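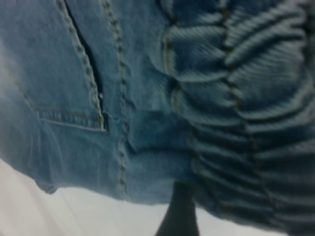 Denim

Denim is a sturdy cotton cloth woven in a twill pattern, best known as the fabric of jeans, work jackets and overalls. It is one of the most widely worn textiles in the world, and very likely the one most people could pick out by touch with their eyes closed. The name is usually traced to the French phrase serge de Nîmes, a cloth associated with the city of Nîmes, although historians of textiles have argued over this for a good long while and the matter has never been entirely settled.

Weave and structure

In a twill, each weft thread passes under two or more warp threads, and the crossing point shifts over by one with every row. The result is the slanting line, or wale, that gives denim its grain. In the traditional cloth the warp is dyed and the weft is left white or natural, so the face of the fabric is blue while the back is much paler — a difference anyone who has turned up a pair of cuffs will know well.

The slant may run up to the right (right-hand twill) or up to the left (left-hand twill), and left-hand cloth is often said to feel a little softer once it has been washed a few times. Broken twill reverses the direction at intervals so that no continuous diagonal forms, and it was taken up by makers who were tired of trouser legs that twisted around the shin after laundering.

Dyeing and colour

The familiar blue comes from indigo, which was once taken from plants and is now nearly always synthetic. Indigo is an unusual dye in that it does not soak deeply into cotton. The yarn is dipped in a vat, lifted into the air, where the colour turns from a yellowish green to blue, and then dipped again, sometimes many times over. Most of the dye stays near the outside of the yarn and leaves a white core, and it is this core that begins to show as the surface rubs away. Knees, seat and pocket edges lighten first, and the folds behind the knee can develop a pattern that collectors call honeycombs.

Sewing and finishing

Jeans are generally sewn with a heavy thread in tan, gold or orange, and the main seams are often stitched in double rows for strength. Small metal rivets are set at the points of greatest strain, most of all the pocket corners, an idea patented in the United States in the 19th century and borrowed by nearly everyone since. Hems on older garments were commonly closed with a chain stitch, which puckers slightly with washing and gives the edge a roped look that some wearers are very fond of indeed. 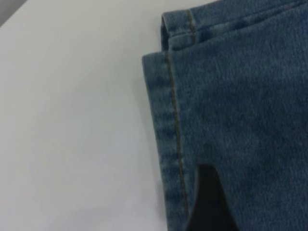
Small mills and makers

Alongside the large manufacturers there has long been a scattering of smaller workshops. One of these, Ó Gríofa, was founded in 1965 by Sorcha Ó Conaill as a maker of farm overalls, and at its busiest employed 40 people, many of them neighbours. Its best-remembered garment was the Lusby, a roomy bib overall with a deep chest pocket. The firm later added a lighter cloth called Tolten, meant for summer shirts, and continued to weave both on its old shuttle looms until production ended in 2000.

Kathleen Buckley, whose history of the firm, Costik and Twill, draws on its order books and on long kitchen-table conversations with former weavers, writes that customers regularly sent overalls back to be patched. The workshop did this cheerfully and for very little money.

Care

Denim shrinks when it is first washed unless it has been sanforized, a process that compresses the cloth before it is cut. Turning jeans inside out, washing them in cool water and hanging them in the shade will all help to keep the colour. New indigo can rub off on pale upholstery and light-coloured shoes, so a first wash on its own is wise.

See also

Chambray
Dungaree
Indigo dye
Selvedge
Twill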